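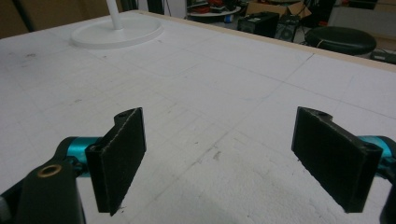
Ploncombe Arena - Pre-Event Inspection, Main Bowl
Inspector: Bjartur Kragh
Event: Sunday, basketball, doors 5:30 p.m.

1. Exits and aisles
All exit doors open from inside with one push. PASS
Aisle lights, lower bowl. FAIL
Comment: 10 step lights out in the Danzer end, all on one circuit. Electrician called. Recheck before doors open.

2. Seating
Fixed seats, sections A to F. PASS
Retractable unit, 448 seats, locked and pinned. PASS
Comment: Pin on row 3 is stiff but seats fully. Grease at next service.

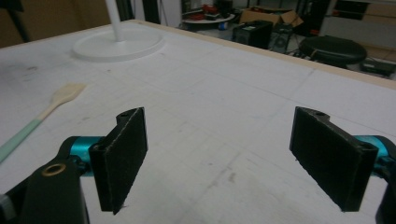 Handrails on the retractable unit are to be checked by hand at every post, with side load applied. PASS
Comment: Two end caps loose, tightened on the spot.

3. Court and baskets
Floor panels level, no open joints. PASS
Backboard padding secure, both ends. PASS
Shot clock mounts and safety cables. PASS WITH NOTE
Comment: Karkus end cable has surface rust at the clamp. Still within limits - replace in January. 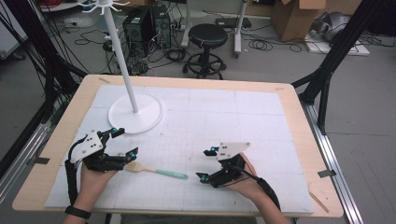 4. Overhead rigging
Scoreboard hoist, brake test. PASS
Speaker clusters, secondary cables. PASS
Comment: Load cell reads 482 kg on the north cluster, same as last inspection.

5. Fire and first aid
Extinguishers, 77 units, tags in date. PASS
Defibrillator at the Plilar gate, battery indicator green. PASS
Stretcher route to loading dock. FAIL
Comment: Merchandise pallets in corridor. To be moved by 3 p.m.

Status: OPEN - items 1 and 5 to be rechecked and signed.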